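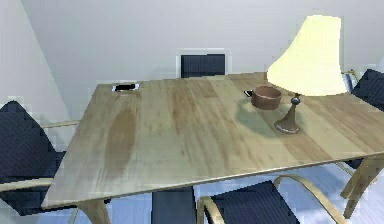

[cava-data] Re: Table scene, first full batch: what to keep and what to redo
9 April 2023

Replying to the list so that the Flelach group has the same information as everyone else. Quoted text is trimmed to the parts I am answering.

> We pulled the first batch from the Stotex share and replayed it on our
> side. The count we get is 1,361 episodes. The plan said 1,000. Are the
> extra ones meant for training, or are they rejects that nobody removed?

Neither. The plan gave a minimum for accepted episodes. The folder holds every attempt that ran to the end of its time limit, accepted or not. The accept flag is in the index file and not in the episode itself, so a loader that walks the directory will pick up all of them. Please read from the index. If your loader can't do that yet, there is a short filter script in the tools directory that writes a list of accepted paths.

> The bowl task looks fine on replay. The lamp task does not. Of the lamp
> episodes we checked, many end with the base touching the bowl, and the
> success check still passes.

Confirmed. The check only compares the final lamp position with the target and tests that the stem is upright within tolerance. It has no term for contact with other objects. In the start layout the bowl is just left of the lamp, toward the far edge of the table, so any leftward move with a short lift is likely to hit it. An operator who lifts first and then translates will clear it, but the instructions did not say to do this and the operators did not all work the same way.

I reran the check offline with a contact term added. It changes the flag on 266 episodes, all of them lamp moves. The new flags are in a second column of the index, named accept_v2. The old column stays for now so that existing runs can be reproduced.

> Do you want us to drop the contact episodes completely? We could use them
> as negative examples for the scoring model.

Keep them, but out of the imitation set. For the scoring model they are useful in their present form, and the contact time step is stored with each one. Don't cut them at the contact. The motion after it is part of what the model should see.

> Third point. Some of the low camera views have almost nothing in them. Is
> the camera placed wrong, or is this intended?

Partly intended. The camera pose is sampled within a box, and the sampler does not test what is in view. Four rules for the next round:

1. The overview camera stays as it is. It has to hold the tabletop, the lamp, the bowl and the flat items near the far side. A chair may be clipped by the border. The chairs are fixed bodies in this task and are needed only so that the arm planner treats them as obstacles.

2. Lighting seeds are stored per episode, not per session. In the first batch a session kept one seed until the operator restarted the client, and the lamp shadow on the wood is then the same through long runs. A model can learn the target from the shadow. We saw this with the older Hou set and would like to avoid it here.

3. Side views are kept only if they contain at least one task object or enough of the table to locate it. A view that is mostly pale wall, with one dark woven chair in the lower right corner and soft gray shapes to its left, gives the policy no usable signal about the task. Such frames are to be marked low_content and left in the archive. They may be used for training the image encoder, where plain surfaces and blurred shapes do no harm. They do not go into the policy set.

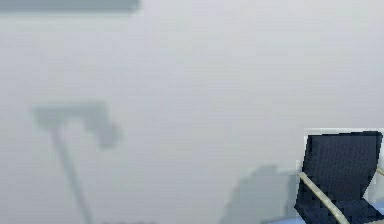

4. The view test runs at recording time, on the segmentation output. The threshold is a share of pixels on task objects, and the value is in the config under view_min. If the test fails, the client draws a new side pose and tries again, up to 2 times, then records with the overview alone and writes a warning to the log.

> Last question: the instruction strings. Several episodes share one string
> word for word, and others have none.

Strings were typed by the operator at the start of a session and copied to each episode in it. The empty ones come from sessions in which the field was skipped. For the next round the field is required. We ask for one sentence per episode, typed after the replay and not before the attempt, in plain words, naming the object and where it ended up. "Move the lamp to the left side of the table" is enough. Please don't use the internal object IDs in these sentences.

For the episodes already recorded, I would fill in the missing strings from the target pose with a template and mark them as generated. Repeated strings can stay if they are correct for the episode. A spot check found a few that are not - the bowl is named and the lamp is moved - so the object in the string should be compared with the object in the target field before anything is exported.

Open items:

- Contact term: merged on the Cava branch. Needs a review from someone who did not write it.
- Loader that reads the index: Flelach, if you still have time for it.
- Lamp episodes to be recorded again with the lift-first instruction. Same start layouts, new lighting seeds.
- Removal of the old accept column: planned for June, after the current runs have finished.

Please don't upload to the shared folder until the view test is in the client. Local recordings made in the meantime are fine, but keep the full segmentation output with them so they can be tested later.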